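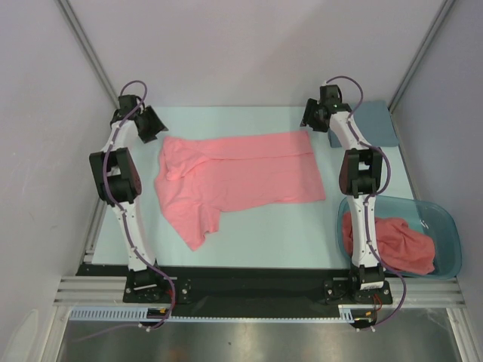
Lists > Slow Letters > Breakups and After

Re: Should I give the sweaters back?

From: Amra Bošković
Sent: Wed 30 March
3 replies, 20 shares

Nikola Karagiannis wrote:
> We split up in October and I still have a box of his things.
> Two sweaters, a Waditent sleeping bag, and the letters, all 144
> of them. My sister says mail it all back. I keep thinking he'd
> take that as me trying to start something. What did the rest of
> you do?

Nikola,

I kept a box like that for most of a year. Mine was smaller, but it sat at the foot of the bed and I looked at it every morning.

What I did in the end was split it up. The things he had paid for went back. I sent one short text first, asking for a mailing address, and I didn't ask how he was. He answered with the address and a thank you. I had written a 400-word version of that text the night before and I'm glad I deleted it.

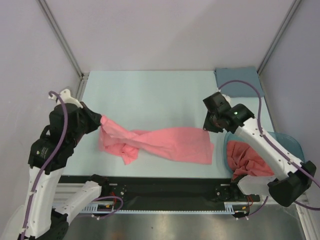 Pink cloth on the table, one end held in the gripper.

The letters are different. He wrote them to you, so they're yours. I wouldn't mail them back. To me that reads as angry, and you don't sound angry.

If you can't have them in the apartment, ask a friend to hold them. Mine went to my cousin in Lidora, and I've asked for them once.

As for the sweaters, if he hasn't mentioned them since October, he may not want them. You could ask in the same text. Give it two weeks and then do what you like with them.

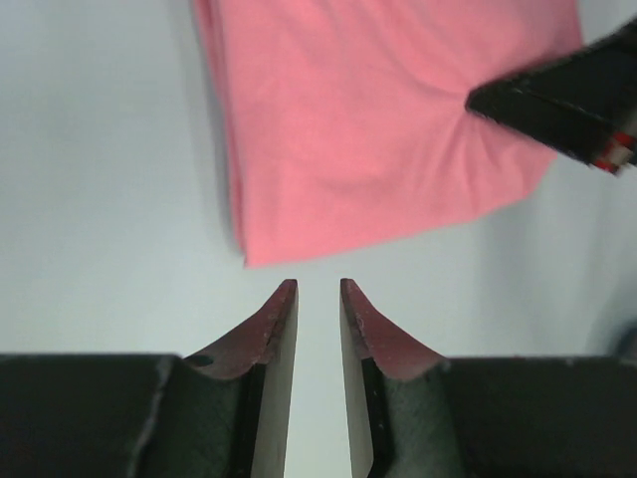
Spring meetup

A few people asked off list. We're meeting at Justen again, the back tables, same time as before. Tell me if you need a ride from the Nikolovski side of town. I can take three.

Amra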